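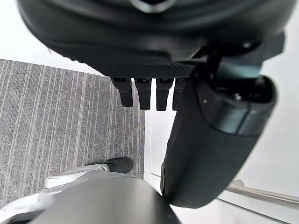 Old county maps – why does Cullari move around?

murdo_r
Posted 16/05/2019

Hi all, first thread here, so go easy on me. I've been tracing the old wagon road out to Flelladine, where my grandmother's people farmed, and I've got copies of 6 county maps spread over my dining room floor. On the two oldest, Cullari is a little dot on the north side of the creek. On all the later ones it's on the south side, and a good bit farther west. Same spelling, same creek. Did the town move, or did somebody goof and everyone else copied it?

Murdo Rennie

papertrail_agnes
Copied it, I'd bet money. Those county maps were sold by subscription and the publishers borrowed from each other like crazy. One bad plate and you're stuck with it for 30 years. I've got one that shows a lake that was never anything but a soggy pasture!

Check the creek bends. If the later maps all have the same wrong bend, they came from the same source.

cheon_yh
I don't agree with Agnes on this one. Small towns out there picked up and moved all the time when the railroad came through, sometimes by a couple of miles, and they kept the name. Is there a rail line on the later maps, Murdo?

murdo_r
There is! It runs right past the southern dot. Nothing on the first two. But the creek bends look the same on the later ones too, so now you've both got me going back and forth.

papertrail_agnes
Well of course they put the dot on the railroad, that's where they figured a town ought to be. Doesn't mean anyone lived there. I'd want to see a deed before I believed it.

cayetano_t
Look for the post office. The site location reports give distances to the nearest creek and the nearest station, and when an office moved they usually had to file a new one. I found my own family's town that way – the map had it 2 miles off.

Also, what's the scale on the early ones? If it's a whole state on one sheet, I wouldn't trust which side of a creek anything is on.

murdo_r
One is a big state sheet, the other is a proper county map with landowners' names. Strachan is the name printed next to the northern dot, on a 160 acre parcel. I hadn't thought of post office records at all, thank you.

cheon_yh
A Strachan on the parcel is great, you can look up the land patent with that. If there were town lots laid out there, the deed books should say so. My guess is still an old town and a new town.

papertrail_agnes
Fine, I'll give you the deed books. I'm sticking with the bad plate until then, though.

murdo_r
Going to the county recorder's office next Friday if I can get off work. I'll bring the photocopies and post whatever I find on the Strachan parcel.

elspeth_mb
Ask them for the road petitions while you're there. They're often in a separate box and you have to ask for it by name.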